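침구 정리 기록 모음 (Erkari) 안내 문서

최종 수정: 13/12/2013

1. 개요

Erkari는 가정에서 쓰는 이불, 담요, 시트, 베갯잇을 펼치고 개고 넣어 두는 과정을 모은 자료입니다. 침구의 무늬와 색, 가장자리 처리, 깔린 상태를 항목별로 적어 두었습니다. 침구를 분류하거나 정리 순서를 비교하려는 사람이 쓸 수 있게 만들었습니다.

자료는 Temville의 살림집 7곳에서 모았습니다. 침구는 모두 60점이고, 그중 담요가 13점입니다. 나머지는 시트, 홑이불, 누비이불, 베갯잇입니다. 새로 산 물건과 오래 쓴 물건이 섞여 있으며 따로 구분하지 않았습니다.

2. 폴더 구성

blankets: 담요
sheets: 시트와 홑이불
quilts: 누비이불과 솜이불
pillowcases: 베갯잇
notes: 항목별 메모(텍스트)
index.csv: 전체 목록

index.csv의 한 줄이 침구 한 점에 해당합니다. 같은 침구가 여러 방에서 쓰인 경우에도 번호는 하나만 줍니다. 방이 바뀐 내용은 notes 폴더의 메모에 적습니다.

3. 기록 항목

바탕색: 가장 넓은 면적을 차지하는 색부터 최대 세 가지를 적습니다. 색 이름은 목록에 있는 것만 씁니다. 주황과 다홍처럼 헷갈리는 색은 주황으로 통일했습니다.

무늬: 꽃, 동물, 글자, 줄, 점, 민무늬 가운데서 고릅니다. 여러 개를 함께 고를 수 있습니다. 글자가 있으면 적힌 그대로 옮기고 대소문자를 바꾸지 않습니다.

가장자리: 민단, 띠, 물결, 술 가운데서 고릅니다. 띠와 물결이 같이 있으면 둘 다 적습니다.

상태: 펼침, 일부 접힘, 갬, 뭉침의 네 단계입니다. 넓게 펼쳐져 있어도 한쪽 끝이 접혀 있거나 주름이 모여 있으면 일부 접힘으로 적습니다.

아래 깔린 것: 담요나 이불 밑으로 보이는 시트의 색과 무늬를 적습니다. 보이지 않으면 비워 둡니다.

섬유 종류는 기록하지 않습니다. 라벨이 떨어진 물건이 많아서 초기에 넣었던 항목을 뺐습니다.

4. 기록 예

담요 37번은 무늬가 복잡해서 기록자마다 값이 달랐던 항목입니다. 처음에는 무늬를 꽃 하나로만 적은 사람도 있었고 줄만 적은 사람도 있었습니다. 지금은 아래 값으로 맞추었습니다.
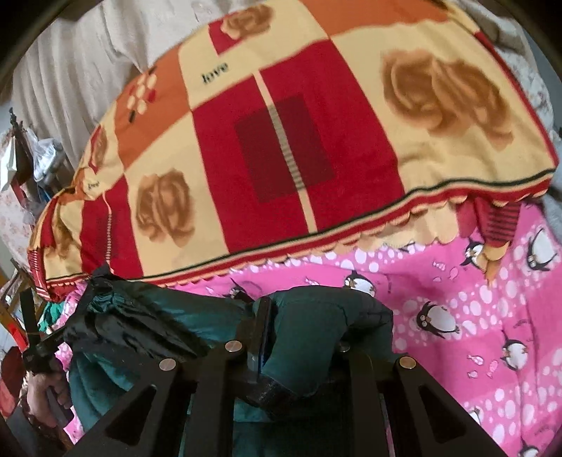

담요 37번. 크림색·진홍·주황 조각 무늬, 갈색 장미와 "love" 글자, 분홍색 펭귄 시트 위.

바탕색: 크림, 빨강, 주황
무늬: 꽃, 글자, 줄, 점
글자: love
가장자리: 띠(검정, 크림, 빨강), 물결
상태: 일부 접힘
아래 깔린 것: 분홍색 시트, 펭귄 무늬

점은 가운데 빨간 칸 안의 적갈색 사각형에 있는 잔무늬를 가리킵니다. "love"는 두 군데 보이지만 글자 항목에는 한 번만 적습니다. 펭귄은 시트의 무늬이므로 담요의 무늬 항목에 동물을 넣으면 안 됩니다. 초기 목록에 이 실수가 몇 건 있었고 1차 점검 때 고쳤습니다.

5. 정리 순서 메모

notes 폴더에는 집마다 침구를 정리하는 순서도 간단히 적혀 있습니다. 대체로 베개를 먼저 치우고, 덮는 것을 걷은 다음, 시트 모서리를 당겨 맞춥니다. 두꺼운 담요는 긴 쪽을 반으로 접고 다시 세 겹으로 접는 집이 많았습니다. 누비이불은 말아서 넣는 집과 개어서 쌓는 집이 갈립니다. Droltent 수납함을 쓰는 집은 메모 첫 줄에 D라고 표시했습니다.

6. 알려진 문제

빨강과 적갈색의 경계가 기록자마다 조금 다릅니다. 바탕색에서는 둘을 합쳐 빨강으로 씁니다.

겨울에 모은 자료라 얇은 여름 홑이불이 적습니다. 베갯잇은 짝이 맞지 않는 것이 있으며, 이 경우 한 장씩 따로 번호를 주었습니다.

양면 무늬가 다른 침구는 윗면만 기록했습니다. 접힌 부분으로 뒷면이 드러난 것처럼 보여도 확인되지 않으면 적지 않습니다.

7. 이용과 갱신

비영리 목적이면 자유롭게 쓸 수 있습니다. 출처는 "Erkari 침구 정리 기록"으로 적어 주십시오. 커튼과 방석은 이 자료에 넣지 않고 Yupanqui 목록에서 따로 다룹니다.

다음 갱신은 1월입니다. 홑이불 항목을 보충하고 index.csv의 색 이름을 한 번 더 점검할 예정입니다. 잘못 적힌 값을 발견하면 침구 번호와 항목 이름을 함께 적어 보내 주십시오.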